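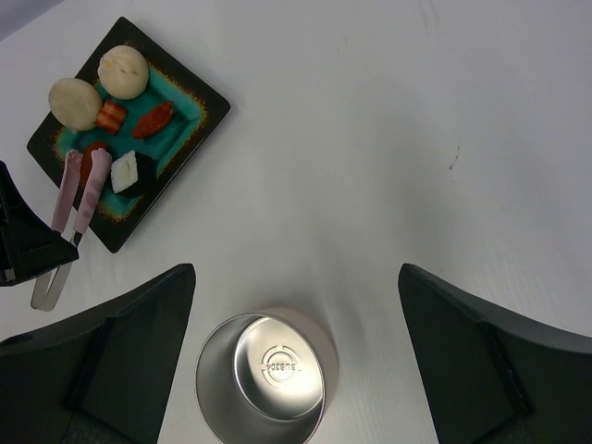
Jianguo Mao wrote back on the last report that the reading scheme sounded busy but he couldn't tell from it whether anyone was reading more. Fair enough. I can't fully tell either, and this report tries to be plainer about it.

Dotolero home reading scheme, progress to the end of September

Loans. The Vovimgate branch lent 1759 books under the scheme this term. The figure looks good on paper. A loan is a book leaving the building, though, and the return slips suggest a fair number come back unopened. I would not quote it in your annual review without saying so.

Families. We signed up 74 households and 35 are still borrowing. The original bid spoke of "lasting habits". I did not write that phrase and I would not defend it yet.

Evening sessions. These ran at 6.30 pm in Ivavitz and were poorly attended. Staff there think the bus times are to blame. Perhaps – but the Saturday craft club uses the same bus and is full. We have stopped the evenings and moved the hours to the school gate, where parents are standing about anyway.

Reading ages. Xiong supplied the test and says the early scores are encouraging. They tested the children who stayed, not the ones who left, so I have kept the scores out of this report. They can be sent separately if you want them.

Spending. Within budget, apart from postage. We had planned for parcels every month and families asked for smaller ones more often. Please let us move four hundred pounds across from the training line, which is barely touched.

Next term we will ring the families who dropped out and ask them why. The questions are drafted and need your approval before October half-term.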